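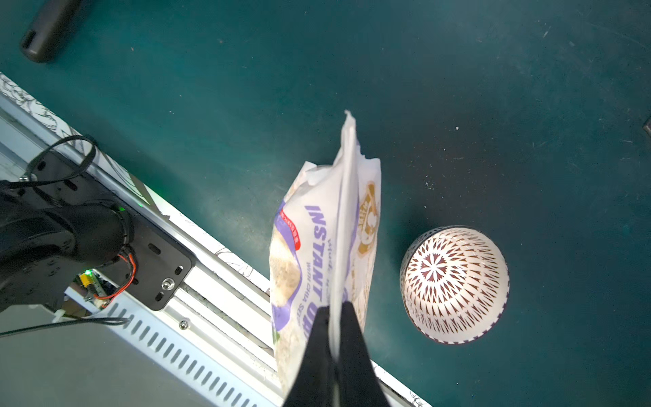
Home Tickets Runbooks Shift Notes Search

May, 14:20
Posted by Skernari cell support, Dumach site

Bag opening and pour: left/right arm handoff stops on grip timeout

Status: open, workaround in place

Symptom: the cell stops with a grip timeout after the first pinch on a resealable bag. The operator has to walk over, reset and restart the job. Day shift logged 20 stops in one run of 600 cycles.

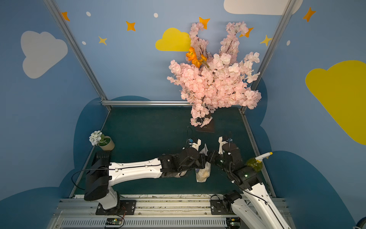 Both arms close on the film before either one reports a stable grip. The Lirgate controller waits 2 seconds for the second confirmation, then faults. Raised the wait to 1000 ms past the default. Stops dropped but did not clear.

Pour step checked separately. No faults with the target container in its taught position. 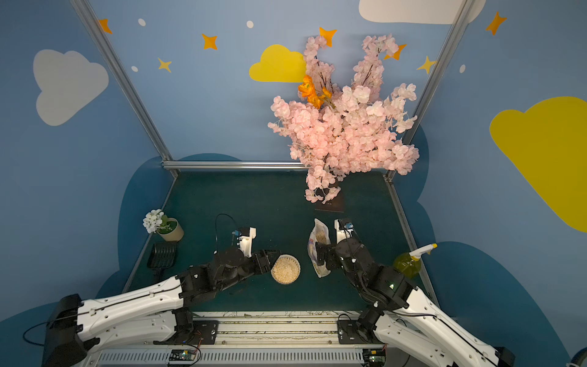
Comment from packing, 15:05: we used to open these by hand and the work was dull but steady. Now one of us stands by the reset all shift and can't start anything else. Can the stop go to the Ayala pager so we can stay on labeling?
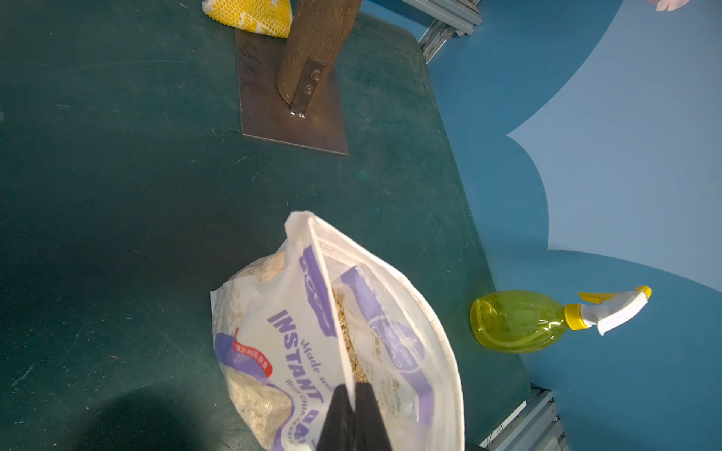 2 min read

Pager routing is possible and has been requested. Until it is live, the reset duty rotates hourly, and the stop count goes in the shift notes. Packing will get training on reteaching the pinch point, at their request.

Next: lower closing speed on the right arm, repeat the run.

Related tickets
Wrist camera exposure drifts after lunch restart
Pour angle overshoots on part-filled bags
Reset button access for packing staff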